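Bima build: questions I keep getting

Last updated in May. I answer these by email a lot, so now they live on one page. If yours isn't covered, write to me and I'll probably add it!

What is Bima?

Bima is my desk arm. I started it at home and moved it to the shared workshop at Rowlands when the kitchen table stopped being available for meals. It picks things up, puts them down somewhere else, and drops a fair number of them in between.

Did you design the whole thing yourself?

No way. The joints and base come from the Proltau plans, which Caradog Beddoe pointed me to, and I redrew the wrist because I wanted room up there for a depth module. The fingers are mine too (version 17, and yes, I kept all the ugly ones in a drawer).

Why long flat fingers and not suction cups?

I tried suction first. It was great on boxes and hopeless on anything floppy. Flat fingers can slide under an edge, and they're easy to remake when I bend one.

What's the hardest thing for it to pick up?

Thin plastic bags, by a mile. A depth sensor doesn't love see-through stuff, and a bag changes shape the second you touch it. I ran 166 bag attempts in one month and my notes from that month are mostly swearing. 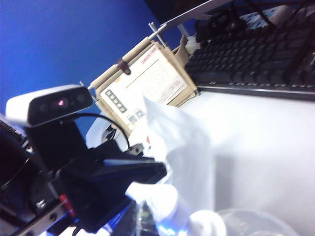
Lighting matters more than I expected, too. Under the bright lamps a pale bag on a white table pretty much melts into the background, so I've been trying a gray mat — Shalini Khurana's idea, and a good one.

How do you route the wrist cable?

Leave slack. My first cable was pulled tight and it lasted until the wrist rolled all the way over. Now I leave a loose loop, then turn the wrist by hand through its full range before I power anything up.

What software are you running?

A small control program I call Rurkeo. It logs every grasp, and the log is at 3,923 entries right now. I only use the last 3,000 for tuning, as the older ones were made with different fingers.

Can I come and see it?

Sure, if you're near Rowlands. I'm usually there after 7 p.m. Email first, in case the arm is in pieces.

Will you sell me one?

Sorry, no. I'm happy to send you the finger drawings, though — just tell me what motors you have.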